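The Iron Will

Eating your greens is supposed to fix tired blood. Iraís Olvera ate greens for a year and stayed tired. By Getsemaní Becerra 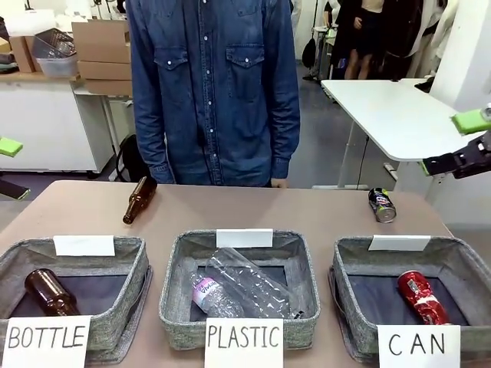 Glass in one basket, plastic in another.

Spinach has had a wonderful publicist. For generations it has been sold to children as edible muscle, and to tired adults as a cure for being a tired adult. Iraís Olvera believed the publicity. She put spinach in her eggs, her soup and one regrettable batch of muffins, and by November she was still falling asleep on the bus home at 5:30.

Her blood work came back with a ferritin of 9. Ferritin is the protein that stores iron, and hers had very little to store. "I was basically a salad by then," she says. "I took it personally."

Spinach does contain iron. The trouble is that it also contains compounds that hang on to much of that iron, so a good share goes straight through you. Iron from plants is absorbed less readily than iron from meat in the first place, a point the meat counter is always happy to make. It makes it a little too happily. Plenty of people who eat no meat at all have perfectly decent iron levels, and plenty of steak lovers don't.

A lot depends on the company iron keeps. Vitamin C helps the body take up the plant kind, so lentils with tomatoes or beans with peppers will do more for you than the same lentils looking virtuous on their own. Tea and coffee work the other way when you drink them with a meal. Olvera had been washing down her spinach eggs with two mugs of black tea.

Then there is the supplement aisle, where hope costs a good deal per bottle. I bought seven iron products for this story, among them Serkell, a berry-flavored syrup, and Mivance, a gummy in the shape of a small red heart. The Mivance gummy had a lovely label and no iron in it. It had "iron-supporting botanicals," whatever those do on their day off.

Itzel Salinas, a dietitian at the Galindo clinic, has seen the hearts before. She would like people to get a test before they buy anything, red or otherwise. Fatigue has a great many causes, and too much iron can do harm of its own. When someone's stores are low, she wants to know why, and a low result sends her asking about heavy periods, stomach trouble and blood donation long before she gets to the subject of leaves.

Olvera's doctor prescribed plain iron tablets, which are cheap, dull and hard on the stomach. She moved her tea to mid-morning. She still eats spinach, now with lemon, and says she has come to like it more since she stopped expecting anything from it. The muffins have been retired.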